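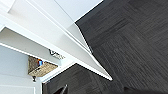

The wrist camera's view of the white shelf unit, basket in its niche, tip of a finger at the bottom.

Looking after a small arm and gripper in a home workshop: what is worth doing and what isn't

Posted February 22, 2018 by Wian Sithole

Every maker of small robot arms gives you a care schedule, and every schedule I have read looks as if it was written by somebody selling wipes. I have kept one arm going for two years now, fetching and putting back things on a low shelf unit, and I have ignored a good half of what I was told. The tips below are the half I kept, plus a few I picked up from other people on the Dotham list. Where I have my doubts I say so.

The arm is a Fovik, the second-smallest one, on a Derese trolley base. If yours is a different make the menus will have other names but the screws come loose in the same places.

Before you touch anything

Switch off at the wall, then wait for the arm to sag. Mine takes a few seconds. Hold the forearm while it does, or it will come down on whatever is under it. The manual says the brakes hold it. The manual is optimistic. Rezaul Dewan had his drop on a tin of wood stain and the floor still shows it.

Take a photo of the cable run. You will not remember which side of the elbow the camera lead went.

Parking the base

People spend a fortune on floor plates, magnetic docks and laser lines. I tried the dock from Findden and sent it back. Two short strips of wood screwed to a board, with the trolley wheels pushed up against them, do the same job for the price of the screws.

If you have carpet tiles, check that they lie flat where the wheels stand. A lifted corner under one wheel tips the whole base, and at full reach a small tip at the bottom is a big miss at the fingers. I chased a "calibration fault" for most of August and it was a tile. Press it down, put a bit of double-sided tape under the corner, and start again.

Do not trust carpet tiles as a guide for squaring up either. They look like a nice ready-made grid and they never are. Measure from the furniture.

The furniture is part of the machine

I wish I had been told this at the start. If the arm works against a cabinet, the cabinet has to stay put. Push mine with a knee and everything taught that morning is wrong. Fix it to the wall, or at least put something heavy in the bottom.

Shelf corners are the main thing to watch. A square corner that sticks out at gripper height will be hit sooner or later. Teach the arm a point well out in front of the shelf and make it go there first, every time, going in and coming out. The software will offer you a "smooth path" that cuts straight past the corner. Turn it off.

Hooks, brackets and door knobs want the same respect. Small dark ones are the worst. The fingers don't mind them much, but cables love them. If you can take a hook off, take it off. If it has to stay, drive the arm by hand past it with the camera lead at its slackest and see how close it comes.

Foam corner guards, the sort sold for toddlers: I was told they were essential. They fell off within a week and one of them got picked up and filed in the basket as a part. I don't bother now.

Cleaning the camera

Once a week is plenty unless you are sanding nearby. A puffer first, then a clean glasses cloth, dry. No window spray. No kitchen roll. The lens kits with the little bottle are, as far as I can tell, a glasses cloth and a little bottle.

While you are there, try to turn the camera with two fingers. It should not move at all. If it does, nip up the mounting screws and then redo the hand-eye setup, even if the picture looks right to you. Sabina Wanigasekara swears you can skip that if the movement was tiny. She also spends a lot of time asking the list why her gripper closes on air.

Leave the camera where it is if you can see the tip of at least one finger in the picture. It's tempting to tilt it for a tidier view. Don't. A fingertip in view gives you something to check against: save a picture when all is well, and compare it when things go wrong. If the finger has shifted in the picture, either the camera or the finger has moved, and you have saved yourself an evening.

Glare

White furniture is a nuisance. A white shelf edge under a bright lamp can come out as a plain pale band, and depth readings along it go all over the place. Some people will tell you to repaint. Move the lamp first. Mine now points at the wall behind me and I lost most of the trouble for nothing. After that, turn the exposure down by hand and lock it. Auto exposure on a white cabinet over a dark floor swings about each time the arm moves, and the maker's claim that it "adapts" is true in the sense that a weathercock adapts.

Baskets

I like wicker for looks and it's poor stuff for a robot. Thin parts poke into the weave and stay there. Fingers snag on the rim. If you must have wicker, line it. An old pillowcase works, pulled tight and pegged, or stitched if you have the patience. Zeeshan Shaikh cut a liner out of a plastic folder and that was better than mine.

Teach the grip on the basket low down and to the side, never on the rim. A woven rim gives, the fingers close further than they should, and then the force reading is no use to you.

Put things in the middle. Anything small left against the side will be half hidden from the wrist and the arm will either miss it or shove it further down.

Finger pads

The pads wear. How fast depends on what you pick up, so take no notice of hours on a chart. Look at them. Shiny means finished. Replacement pads from the maker cost a silly amount, and I have had good results from bicycle inner tube, washed, roughed up with sandpaper and stuck on with contact glue. Leave it overnight, whatever the tube says about eight minutes.

Cut both pads from the same piece. If one is thicker, the grip centre moves over and you'll be forever nudging taught points.

Wipe pads with a damp cloth. I was sold on talc for a while to "keep the rubber fresh" and all it did was make things slip.

Screws

Every screw on a small arm wants to come out. Thread lock is good, the blue sort, one drop. Use it on the camera mount and the finger screws. Leave it off the joint covers or you will curse yourself the next time you need to get in.

Put a line of paint pen across each screw head and on to the metal next to it. When the lines don't meet, the screw has turned. It costs next to nothing and beats the torque log that came with mine, which I filled in for a month and then used under a table leg.

Cables

Make the loops bigger than looks neat. Run the wrist round to both ends of its travel before you tie anything. Hook-and-loop straps, not zip ties, on anything that bends. If the picture freezes only when the wrist is turned one way, it's the cable. It's always the cable, even when the helpline wants you to reinstall everything first. They had me reinstall five times.

Grease

Sealed joints do not want grease. I have heard people say a little can't hurt. It gets on the belt, then it does.

When it starts missing

Do these in order and stop when it's fixed.

Check the base is hard against its stops.
Check the cabinet hasn't moved.
Compare the saved picture with a fresh one.
Wiggle the camera and the fingers.
Look at the pads.
Then, and only then, recalibrate.

Most people start at the bottom of that list. The routine takes roughly half an hour and covers up whatever was really wrong, so that it comes back a week later looking like a new fault.

From the comments

Tanvir Amarasinghe: Agree on the stops, disagree on inner tube. Mine left black marks on everything pale. I use the silicone mat sold for baking, cut up.

Wian: Fair. Mine marked a bit too until I washed it twice. How do you get the silicone to stick?

Tanvir: Badly. I screw it.

Rezaul Dewan: The stain tin was nearly empty, for the record.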